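Stodbridge Household Demonstration Program
Progress Report to the Urka Fund, April 2023
Submitted by Heriberto Grajales, Program Lead

Purpose of This Report

This report covers the second period of the grant. It describes the demonstrations recorded to date, the condition of the equipment, the use of the Guzmán site, and the work planned through the end of August. Financial statements are provided under separate cover.

Demonstrations Recorded

The program teaches household tasks to a two-armed robot by having trained operators perform those tasks with a pair of hand-held grippers. The grant agreement set a target of eight task families. Seven have now been started. The remaining family, putting a cover on a quilt, has been moved to the next period while the written procedure is revised.

As of the closing date for this report, 1193 demonstrations had passed review. A demonstration passes when the task is carried through without a dropped item, both grippers are tracked from start to finish, and the operator has followed the written procedure. Recordings that fail on tracking alone are kept in a separate folder, as the Dralico team has asked to use them in testing its correction software.

Table clearing and towel folding make up the largest share of the accepted material. Bedroom tasks were started later and remain behind schedule. Operators report that soft goods take longer to learn than rigid ones, and the first recordings of each new operator in this group are treated as practice and not submitted.

Operator Training

The training course was shortened during the period. Operators previously spent their opening sessions on block stacking, which did little to prepare them for cloth. They now begin with pillows and cushions and move to sheets once the reviewer is satisfied with their grip and pace. A total of 15 operators have completed the course in its new form.

Two points of technique continue to need correction. Operators tend to close the fingers before the pads are flat against the fabric, and they tend to turn the wrist faster than the robot arm can follow. Both are now marked on the review sheet.

Equipment

The grippers have held up well. The pads on the fingers wear faster on cotton than was expected, and the replacement schedule has been adjusted. One charging station was returned to the supplier and replaced at no cost to the grant.

Bedroom Tasks at the Guzmán Site

Recording at the Guzmán site is carried out on a bed with a fitted sheet and a gray padded headboard. Each operator holds one gripper in each hand and works from a standing position beside the bed. Pillow placement is the first task in the series, followed by straightening and folding. Sheet color is changed between sessions so that the finished model does not depend on a single background.
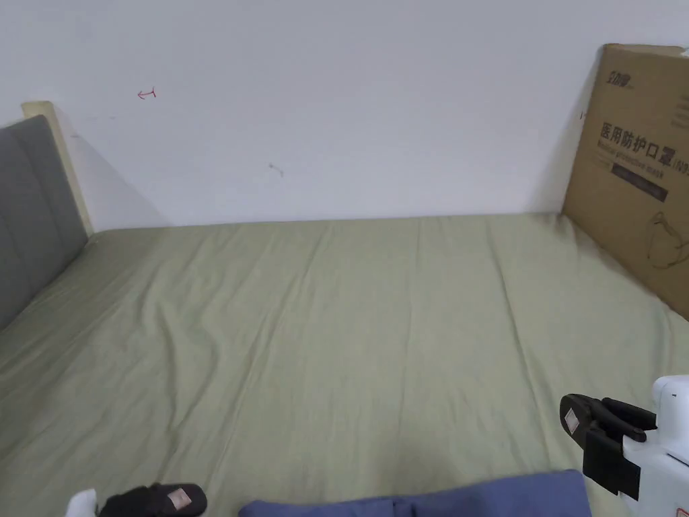 Matters Requiring Attention

The program requests the Fund's approval to carry unspent travel money forward into equipment. The amount is shown in the financial statements.

The consent form signed by operators will also need to be renewed before recording resumes on the new task family. A revised draft has been sent to the Fund's legal office for comment.

Work Planned Through August

Recording of bedroom tasks will continue at the Guzmán site. The first robot trials using the towel folding material will be held at Stodbridge, and the results will be included in the next report.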